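Search this site
Filed under: Grant updates, Reuse & Repair

Hi all at Alitik – quick news from the Rostgate bench! We've now been through 70 of the old desktop towers, and I'm really pleased with how it's going. Opening them up is the easy bit (mostly). Sorting out the memory, the drives and all those cables takes far longer than I told you it would in the spring, so I've moved the finish date to September.

Spending so far is $630 out of the $1000 for parts, nearly all of it on power supplies and drive rails. Cao has offered us more shelf space too, which we badly need – the bins are overflowing!

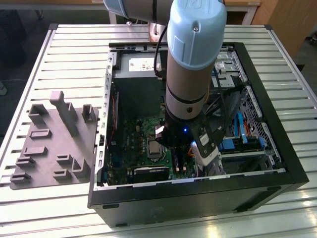

A tower on its side at the Wutusley workshop, with the motherboard and wiring in view.

Next up is the second batch, and I'll send the receipts along with that report.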